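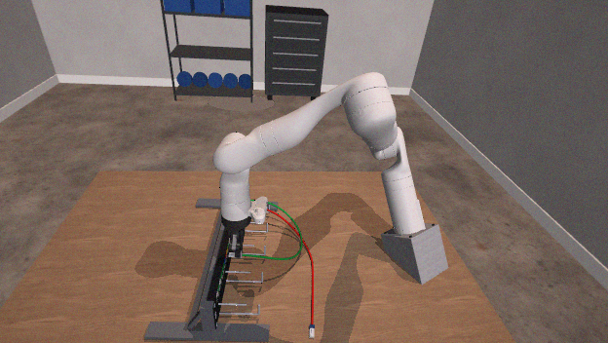
A simulated cable routing cell in Lemlow 3, with a white robot arm at a pegged fixture.

Home | Products | Services | Newsroom | Support | Contact

Liyanage Releases Lemlow 3 Simulation Package for Cable Routing

SURNOMDEN, October 13, 2024. Liyanage today announced the general release of Lemlow 3, a simulation package for manufacturers that plan to automate the handling of cables and wire harnesses. The package is offered under an annual license and may be ordered directly from the company or through its distribution partner, Nedari.

Cables bend, twist and catch on nearby parts, and a routing program often needs many corrections before it can be used on a production line. Lemlow 3 allows engineering staff to build a work cell on screen, place a robot arm and a fixture in it, and test a routing plan before any equipment is purchased or moved. Paths, peg positions and gripper approach angles can be changed between runs.

The release includes 40 prepared fixture layouts. Among them are upright panel designs in which cables are led past L-shaped metal pegs set at different heights. Cables may be assigned separate colors so that each route can be followed during review, and connector plugs can be attached to the cable ends. Users may also enter their own fixture drawings.

Lemlow 3 was tested over a seven-month period at the company's Surnomden offices. During that time, engineers completed 692 routing trials covering single cables and small bundles. Results from the trials were used to revise the way the software handles contact between a cable and a peg, and to shorten the time needed to reset a cell after a failed run.

Each license covers three workstations and includes installation support, a printed setup guide and access to the Liyanage help desk during business hours. Customers who hold a current license for the previous version will receive the new release at no added charge. Training at customer sites is available from Nedari as a separate service, with the first courses to be held in January.

Lemlow 3 is available for order immediately. Requests for a trial license, price information or a demonstration should be sent to the Liyanage sales office in Surnomden. Media inquiries may be directed to the company's press office at the same location.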